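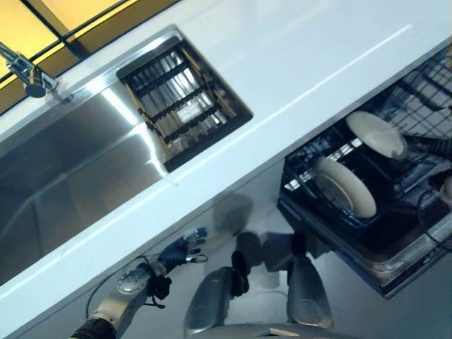
Words: Punden demo desk, product pages and visits

**Ren kitchen unit – demo visits at Iltside**

Updated February. Booking details at the bottom, please read them before ringing.

Ren is the two-legged unit from Hadon. We hire it out and we show it. Most people who come to Iltside want to see it in a kitchen, so the kitchen is what we've set up – white worktop, steel sink, drainer insert, dishwasher. Plates in the rack for the demo. Normal height units, nothing lowered for the robot.

**What you get on a visit**

- Start 10 am, done by noon, kettle on from half nine
- Short talk, then straight to the kitchen
- Ren at the sink and the dishwasher, plates mainly. Cups if there's time
- One go each on the controls if you want it
- Questions at the end, or shout them out as we go, we don't mind

It is slow. Slower than you at home. If you've only seen the speeded-up clips then be ready for that. A plate can take a couple of tries and we don't hide it when one goes wrong – the operator stops, resets, starts again. Bring your own plate if you like, plain ones work best, no gold rims please.

**Hands**

Five fingers each side. We run it with gloves on in the kitchen, dark navy in the picture. Gloves come with the hire, two pairs, spares extra. Wash at 30, dont tumble dry.

**Cost**

- Demo visit, up to six people: £149
- Half day at your place, operator included: £300
- Full day at your place: £400
- Deposit on any off-site hire: £3000, back to you within a week of return

Prices before VAT. Travel on top if you're more than an hour from Iltside.

**Before we come to you**

Measure the gap between your worktop and whatever is behind it. With the dishwasher open there needs to be room for Ren and for a person to get past, and galley kitchens mostly fail on this. Send photos first. Hard floor only – no rugs, no thick mats by the sink. We'll need two sockets that aren't the kettle one.

**Not included**

Hot pans, knives, glassware. We get asked every time. Also no children under twelve in the kitchen while it's switched on, they can watch from the hall side.

**Booking**

Use the form, pick "Ren kitchen", put the number of poeple and any access needs. We reply the same day if it's in before 3 pm. Parking behind the building, the front bays belong to next door.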